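4.2 Pacing and the reviewer's vocabulary

What delighted us most in this part of the corpus was how rarely reviewers of science fiction films complain about length as such. Of the 403 reviews we read, only 30 mention the running time at all, and most of those are kind about it! The grumbles cluster around the middle of the film, where the new world has been set up and the plot has yet to catch up with it. Halliday's term for this, the "second corridor", fits our material wonderfully well. Reviewers speak of films that "sag", "wander" or "tread water", and they do so whether the film was made cheaply or on a grand scale.

Praise behaves quite differently. It gathers at the opening and at the close, and it is full of words borrowed from music – tempo, rhythm, crescendo. Moulin and Bech found the same habit in their study of crime film reviews, though with fewer musical terms and far more talk of clockwork. We think the difference is a real one and well worth chasing further.

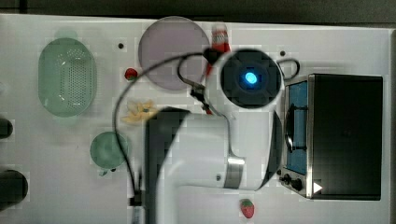

Figure 5. White robot arm over a white tabletop, with a blue light glowing in the round black camera housing.

A lovely case is the set of six reviews of Thoroddsen, a slow Icelandic film about a lighthouse keeper who receives messages from his own future. Five of the six call it slow, and four of those five mean it as a compliment. The same word, in almost the same place in the sentence, does opposite work depending on what comes after it. Our coders, Ivanov and Brynjólfsdóttir, disagreed over these passages more than any others, and their notes from October make splendid reading – we have drawn on them freely in Section 5, where we turn to how reviewers write about endings.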